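Dinham Mending @dinhammending
I took over my aunt's button stock in June. 4000 buttons, most of them in cookie tins and one in a pillowcase. A few people asked how I went through them, so I'm writing it down in one place.

Dinham Mending @dinhammending
First thing: dump one tin at a time. I did two tins together on the first night and lost the matched sets. Buttons that came off the same coat were sitting near each other in the tin. Once you mix them you are matching by eye for hours.

Dinham Mending @dinhammending
Anything threaded together stays threaded. My aunt strung sets on a bit of yarn when she cut them off a garment. If the yarn is rotten, I restring right away before I do anything else.

Dinham Mending @dinhammending
I don't sort by color. I know everyone does and it looks nice. But when a customer brings in a shirt, the buttonhole is already cut. Size is what decides it. Color comes second, number of holes third.

Dinham Mending @dinhammending
Button sizes are given in lignes. 40 lignes is one inch. So a 40 is a big coat button, an 18 is a regular dress shirt button, a 24 is a common size for a suit cuff. Buy a button gauge. They cost almost nothing and a ruler is slow.

Dinham Mending @dinhammending
Shank buttons go separate from sew-through. They take up more room and they need a different thread path. If you keep them together you'll be picking shanks out of the shirt buttons forever.

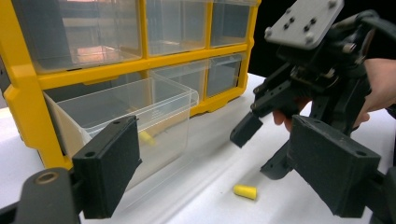

Clear drawers, yellow dividers. One pulled out, a yellow earplug in it.

Dinham Mending @dinhammending
Labels. I write the ligne size and either S for shank or a number for holes. That's all. I tried writing "navy, maybe blazer" and things like that and I never read them.

Dinham Mending @dinhammending
Somebody asked about telling shell from plastic. Touch it to your upper lip or teeth. Shell feels cold and stays cold for a bit. Plastic warms up right away. Also look at the back. Shell usually has some unevenness or a bit of the outer layer left.

Dinham Mending @dinhammending
Do NOT do the hot needle test. You will see it recommended on old forums. Some early plastics are flammable, and you put a hole in the button either way.

Dinham Mending @dinhammending
Old celluloid gets stored away from everything else. If a button smells like mothballs or camphor, or it's gone sticky, take it out of the tin. The fumes will rust metal buttons and start on the ones next to it. I keep mine in a paper envelope on an open shelf.

Dinham Mending @dinhammending
Washing: lukewarm water and a drop of dish soap for plastic and glass. Dry cloth only for wood, leather, fabric-covered, or anything with metal in it. I let the washed ones sit on a towel overnight.

Dinham Mending @dinhammending
Jhonatan Benavides at the Alvarado Street cleaners sends me his no-name buttons, the ones they find in the bottom of the machines. I take all of them. Plain white four-hole 18s are what I use most and I never have enough.

Dinham Mending @dinhammending
Singles: I keep a single if it's 30 ligne or bigger, or if it's shell, glass or metal. Small plastic singles go in a jar by the door and kids can have them. A coat only needs one good button at the neck, so big singles do get used.

Dinham Mending @dinhammending
If you're missing one button from a set, check the inside seam of the garment before you buy anything. Then check the bottom of the placket. You can move the lowest shirt button up and put the odd one at the bottom where it gets tucked in.

Dinham Mending @dinhammending
Prices, because I got 2 messages on this. I charge 25 cents for a plain replacement button if I'm sewing it on. Shell and metal are more and I'd have to see it.

Dinham Mending @dinhammending
Đạt Trình asked what thread. Polyester all-purpose for shirts, doubled. Buttonhole twist for coats. Run it over beeswax and press it with a warm iron between two bits of paper, it stops the tangling.

Dinham Mending @dinhammending
Still have the pillowcase to do. Will add to this thread if there's anything different in there. So far it's mostly overall buckles.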